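About Meltent

Meltent helps people buy robots. We don't make them, we don't sell them, and we don't take a cut from anyone who does. We sit on your side of the table while the quote is being explained to you, and we ask what the line marked "integration services (est.)" means.

The company began in a rented office in Droltholm, with one spreadsheet. The spreadsheet had been put together by our founders at their previous jobs, where each of them had, separately, signed off on an arm that came without a gripper. The arm was a bargain. The gripper was extra, the cable for the gripper was extra, and the software license that let the arm admit it had a gripper renewed every October. We still use the spreadsheet. It now has 56 rows, and every one of them is there because it once cost somebody money.

What we do

Most of our clients are small: a college lab buying its first arm, a packing firm that has been told by its parent company to "look at automation," a startup with a grant and a deadline. They come to us at one of two moments. Either they have a budget and no idea what it buys, or they have a robot and no idea where the budget went. We're equally happy with both, though the first kind sleep better.

A planning job with us usually goes like this. You tell us what you want the machine to pick up. We ask again, because the first answer is almost always "all sorts of things." Then we work out reach, payload, floor space, power, guarding, spare parts and who will be standing next to it when it sulks. Payload gets its own meeting. A lot of money is spent on arms that could lift an engine block so that they can move something with the weight of a sandwich.

After that we write a plan with three columns: buy now, buy later, and don't. The third column is the one we're proudest of, and the one vendors like least.

The test room

In our second year we got tired of saying "it depends on the gripper" and set up a room where we could try things. It is a plain room with a white table, and its furnishing budget was spent largely in the toy department. Play food is cheap, it comes in awkward shapes, and it can be dropped all afternoon. Soft things are especially good at embarrassing a gripper that looked splendid in the brochure with a machined steel block.

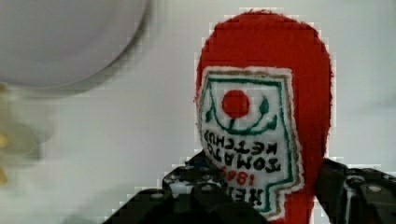
We learned early on to budget for fingers separately from hands. The hand is what gets approved at the meeting, with its nice drawing and its part number. The fingers are what touches the work, and they're the part you will change, and change again, and eventually print a set of on somebody's day off. Put a line in for them. If you have $500 left at the end of a plan, we'll tell you to spend it on fingers and mounting screws before we tell you to spend it on anything with a screen.

The same goes for cameras. A camera is a modest purchase. The bracket that holds it where you need it, the longer cable, the lighting that stops everything from looking like fog and the hours spent finding out which of these was the problem are less modest. Our plans list them one by one, and this is why our plans are longer than the vendor's and have no photographs of people in hard hats smiling at tablets.

How we charge

We charge a fixed fee, agreed before we start. A first review of a quote you already have is $500. You send it over, we mark it up in red, and you get it back with a phone call and a list of questions to put to the vendor. Sometimes the list is one question long. Sometimes the vendor takes a week to answer it, and that's useful too.

Larger jobs are priced by the plan. We don't charge by the hour, having noticed that people who charge by the hour are fond of meetings.

We also don't accept gifts from suppliers. There was a very good fruit basket once. We sent it back, and it is still talked about in the kitchen here.

Two projects we can talk about

Bira is the plan we wrote for a teaching lab that wanted six arms and had money for six arms — exactly six, with nothing for the tables to bolt them to. The finished plan bought fewer arms and added tables, stops, spare fingers and a cupboard that locks. The lab's students now share, which they're told is a life skill.

Cuesta was a kitchen-handling study, and it's the one that taught us the most about clutter. The client had seen a demonstration in which one cup stood in the middle of an otherwise bare table and was picked up flawlessly. We asked how often their own counters looked like that. There was a pause. So the trial budget went on clutter: things inside other things, things next to things, an appliance with a door. It was a less pretty demonstration and a much better guide to what they would have to buy. It also moved a sizable sum out of the arm and into setup time, where it had been needed all along and where no one ever wants to see it.

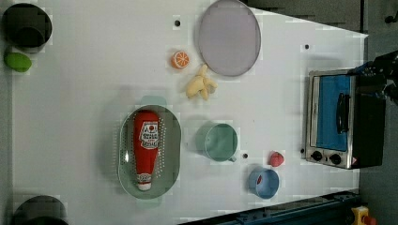 The Cuesta client wrote afterward that the most valuable page in the plan was the one that told them to wait, and that their finance office had framed it. They added that they would have liked it in larger type.

We took the note about the type. Page size is now a setting.

Waiting deserves a word, as it's the advice people least expect to pay for. We recommend it when the task is still changing, when the building is about to, or when the only person who wants the robot is leaving. None of those gets fixed by a purchase order. A short rental or a borrowed bench will often tell you more than a comparison chart, and you can give it back.

What we won't do

We won't tell you how many people a robot replaces. In the first year, in our experience, it tends to employ one more, and that person should be in the budget from the start, along with their training.

We won't write a payback figure to fit a date somebody has already announced. We will give you a range and show you what moves it. The answer is usually downtime, and after that it is usually more downtime.

And we won't pick a brand for you out of habit. If two machines will do the job, we'll say so and suggest you buy from whichever one picks up the phone.

Working with us

There are 6 of us, which is enough to cover mechanical, electrical, software and arguing. We work mainly from Droltholm and travel when there's a floor to measure. Please measure your doorways before we come. We've seen a workcell spend its first month in a loading bay.

If you have a quote on your desk, send it before you sign it. If you've signed it, send it anyway, and include the page with the cancellation terms. If you don't have a quote and are simply wondering what all this costs, start with a list of what you want picked up, what it weighs and where it has to go. A photo of the mess as it is now will do more for us than a tidy drawing of how it will look later.

Page last revised 5 April 2023. Prices on this page are current until we change them, and we'll change the page when we do.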